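Chapter 7
Choosing Surfaces for the Home Kitchen

After studying this chapter, you will be able to:
explain the difference between a surface material and a surface pattern
compare natural stone, engineered stone, laminate and tile
work out how much material a counter needs
read a supplier's quote and spot what is missing from it

Terms to know: backsplash, bookmatching, overhang, seam, sealer, substrate, vein

Opening Case: The Namboodiri Kitchen

Sowmya and Divya Namboodiri bought a two-bedroom house in Camulia with a kitchen that had not been changed since it was built. The cabinets were sound. The counters were not. The edge had swollen beside the sink, and a burn mark the size of a saucer sat next to the stove. The sisters decided to keep the cabinets and replace only the counters and the backsplash.

They set a limit of $3522 for the whole job, including labor. Divya wanted marble. Sowmya wanted something she could wipe down and forget. They visited two suppliers in March and came home with two quotes that could not be compared. One gave a price per square foot and left out the cutting of the sink opening. The other gave a single total with no breakdown at all.

Their designer, Orathai Panyasiri, asked them to put the quotes aside and write down how they used the kitchen in a normal week. The list was short. They cooked most evenings, rolled out dough on the counter, and often set hot pans down without thinking. They used lemon and tamarind in a lot of their food – both are acidic, and acid dulls the polish on marble.

Keep the Namboodiri kitchen in mind as you read. You will return to it in the exercises at the end of the chapter.

7.1 Material and Pattern

Buyers often choose a counter by its look. They ask for "marble" when what they want is a pale background with gray or brown veins. The look and the material are separate decisions. A veined pattern can be found in quarried stone, in engineered stone, in porcelain, and in printed sheets glued to a board. Each one has its own price, weight and care needs.

A vein in natural marble is a band of other minerals that was trapped in the rock as it formed. It runs through the thickness of the slab, so it usually shows on a cut edge. A printed vein lies only on the face. For this reason, the edge is the first place to look when you are not sure what you are being shown.

Pattern also affects how a counter is laid out. Small, even flecks hide a seam well. Long slanting veins do not, and a seam placed across one will be easy to see. When the pattern is large, ask to view the full piece before any cutting is done. It also helps to set an everyday object on the surface to judge scale and color next to it.

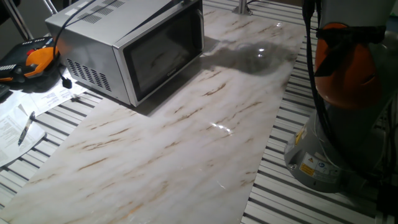 Figure 7.1 A silver microwave oven on a glossy marble-patterned sheet. Note the slant of the streaks and the dark forked vein.

Sample chips are useful for color but can mislead on pattern. A chip a few inches wide may show no vein at all, or may be filled by one. Sudheer Kotian, who runs the Omden showroom, lends customers large samples and asks them to keep each one at home for a day and a night. Daylight and kitchen lamps can make the same gray look blue or yellow.

7.2 Measuring the Counter

Counters are sold by area. Measure the length and depth of each run in inches, multiply the two, and divide by 144 to get square feet. A run 288 inches long and 25 inches deep has an area of 50 square feet. Measure depth from the wall to the finished front edge, so that the overhang is included. Do not subtract the sink opening. The supplier has to buy that piece of material whether or not you use it.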